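January 3, 2023

Back in the flat since Sunday night and the kitchen has forgiven nothing. The sink, which I left in what I remember as a noble condition before the holiday, had a saucepan in it with its own weather. Shireen says the saucepan was hers and that she was soaking it. She was soaking it for nine days.

I had intended to begin the year with a walk. Instead I began it with dishes, which is also on your feet and also involves water if you live in Skalletdale in winter. Precious rang while I was filling the bowl and I put her on speaker, so she got a full half hour of clattering and I got a full half hour on her sister's wedding, now moved to April. I am apparently expected to wear green. I dropped a fork at this point and she took it as an opinion.

The dish rack question came up again after lunch. There is no counter in this place that deserves the name, so the rack lives on the round table along with everything else we own, and the round table is also where we eat. A round table is a lovely thing for conversation and a stupid thing for storage. Everything you put on it is rectangular, and whatever is left over is a series of small useless moons around the edge. The toaster gets one moon. The cutlery basket gets another. I get the last one, with my elbows in.

Lwazi came by to return my drill and stayed to have views. His view is that the rack should go the other way around, tall end to the left. We tried it. It was exactly as bad, in a mirror. He then suggested a bigger table, from the position of a man who has a bigger kitchen, and ate two pieces of toast standing up. We turned it back. 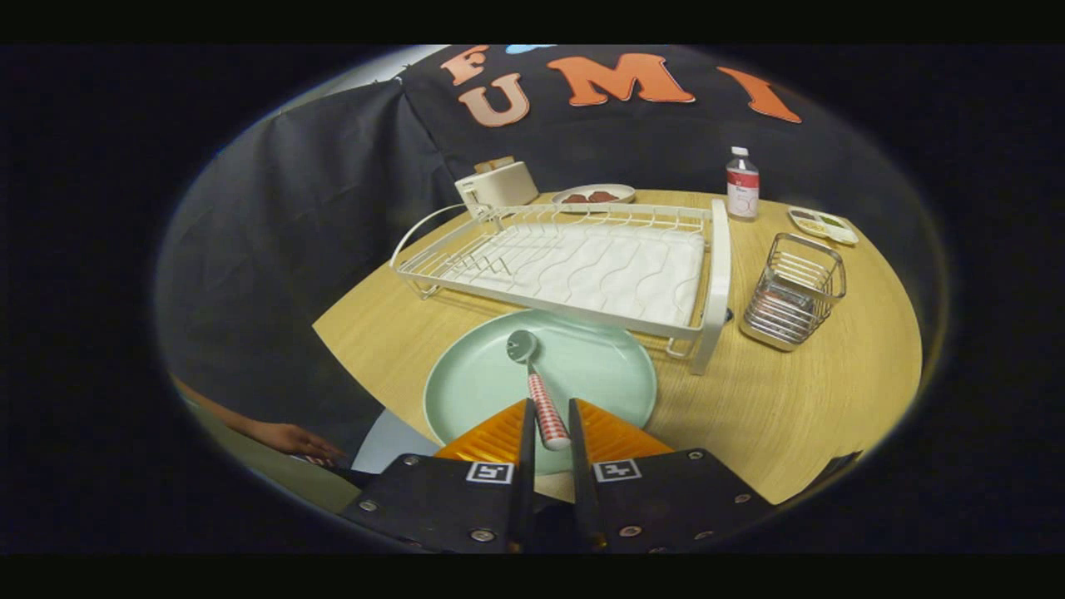 ## What stays on the table

- The rack. I've made my peace with it. The wire prongs will take the side plates but sulk about anything larger, so the big green plate ends up leaning or lying wherever it can get a corner in under the front. I've called that its place now. If a thing is always there, it lives there.
- The toaster, small and cream, two slots, which is one per person provided no Lwazi.
- The wire cutlery basket. Mostly for the spoons with the checkered handles, red and white, like a picnic that got out of hand. Shireen loves them. I said something unkind about them when she moved in and have since found that I reach for them first, every time, and I would like this recorded nowhere else.
- The divided tray of little bits and pieces. I asked Shireen if it could go in the cupboard and she asked me what I thought was in the cupboard. Fair.
- The oval plate, as long as there is something on it. Once it's empty it gets washed like anybody else.

## What goes

- The saucepan, to the shelf above the stove, dry, today. Done.
- The bottle, to the fridge door. We have a perfectly good fridge door and for two years we've treated it as a museum of mustard.
- My mail. There was an envelope from Molefe the dentist under the toaster, and I'm fairly sure it wasn't a greeting card. I owe them 80 and have owed it since before the tree went up.
- The spare drip tray, which Anastasia gave me and which fits nothing. I'll give it back to her wrapped.

By four it was getting dark and I'd washed, dried and put away, then taken half of it out again for supper. Shireen made the lentils. I set the table, meaning I pushed the rack back two inches and put down the spoons. We had to pass the salt around the toaster like smugglers.

She thinks we should get a shelf. Sibusiso has one he's trying to be rid of, wall brackets and all, and wants 100 for it, though he told Lwazi he'd paid less. I said I'd measure the wall. I can't measure the wall, as the tape measure is in the case with the drill, and Lwazi, I discovered at nine this evening, had returned only the drill.

Texted him. He says tomorrow. He also says he's been thinking about the rack.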